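# The folding page

2024-07-29

Welcome to the folding corner of the Ernance house pages! If you've come over from the curtain pages you'll know I can talk about fabric until the kettle boils dry, so I'll try to keep the introduction short and let you get down to the picture.

It all began in April, when I emptied the tall cupboard on the landing. Everything in it had been pushed in sideways at one time or another, and when I opened the door a heap of cloths slid out over my feet. I counted 22 of them, which is silly for a household that eats most of its meals off bare plates on its knees. There were tea towels, tray cloths, a tablecloth for a table we gave away, and a whole family of thin things I'd bought as remnants from Luik because they were cheap and a nice colour. I washed the lot, hung them out over two days, and then had to decide how to put them back so that it wouldn't happen again.

The thick ones were easy. A good heavy tea towel more or less folds itself, you go in half and in half again and it stays where you left it. Thin fabric is another matter altogether. It slides, it puffs up in the middle, and the moment you let go of one side to see to the other, the first corner has wandered off. I'd always done mine on the bed, and the bed is hopeless for it (too soft, and the duvet drags everything out of line). On something flat and firm it's a different job.

A few things I've settled on, in no order at all:

- Lay it out fully first and smooth from the middle outwards. I used to skip this and every crease ended up inside the bundle, where it stayed until Christmas.
- Have a straight line to fold against. A table edge is fine, floorboards are better, and tape is best of all!
- Hold both sides down while you square it up. Two corners at a time, and don't pull, or the weave goes skew and you have a diamond.
- Stop early. I used to fold until I had a fat little parcel that sprang open again. I now aim for a flat rectangle that matches the width of the Lutus boxes, and 3 bundles sit side by side in each one with a bit of room for fingers.
- Put the neat folded edge at the front. It makes no difference to the cloth and a great deal to how I feel when I open the door.

The colours have sorted themselves out too. Blues and greys are on the lower shelf, anything with a stripe is in the middle, and the pale ones live at the top where the sun doesn't get at them. I did try labels, using the little Asum card tags on string, but the string caught on everything and I took them off again after 6 days. You can see what's what by looking, so I don't miss them.

Pink was the colour I left until last, mostly out of cowardice. Pale fabric shows every smudge, so it needs something clean underneath, and plain brown paper does very nicely for that.

**Pale pink, folded to a rough rectangle.** Brown paper on the floor, blue tape lines in a grid, and a grip on the lower left corner. 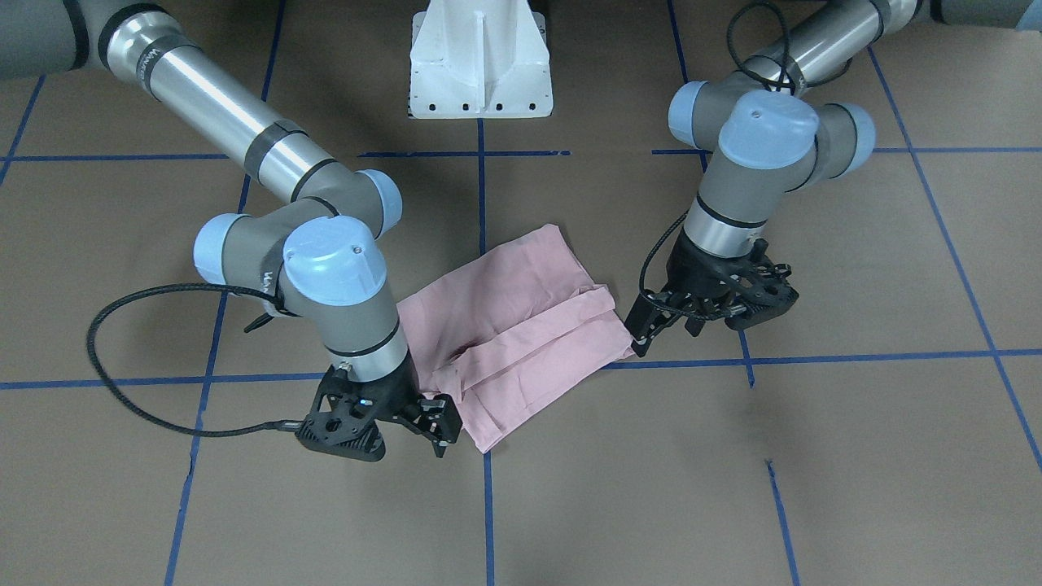

The tablecloth I'm still arguing with. It's too wide for the boxes however I turn it, and I may end up rolling it round a cardboard tube and standing it in the corner by the ironing board.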